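Re: [cell-users] Overhead view drifting on the Skotside table

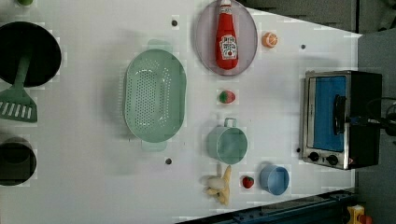
Overhead view, toy kitchen set out on the white top

Elsa Hovland wrote:
> Ours wanders after every warm-up. By lunch in February it was
> picking 3 mm toward the rail. Do you recalibrate daily, or
> just apologize to the plate?

Elsa,

Neither. I re-torqued the overhead bracket, let the cell idle for 242 seconds, then ran the calibration. Everyone does it the other way around, me included, for most of a winter.

Leave the toaster oven where it is and check its cables first. If they pull, the oven creeps, and you will spend a morning blaming the arm. Then use the holes in the tabletop as your reference. The colander is a terrible reference. I have tried it.

Exposure is set to 800 here. At 1,125 the white top washes out and the pale plate goes with it.

Kulkarni's script still writes its offsets to the wrong folder, so copy them over by hand before you restart. Dalow says a fix is coming. Dalow said that about the gripper pads too.

Can you send me your bracket torque?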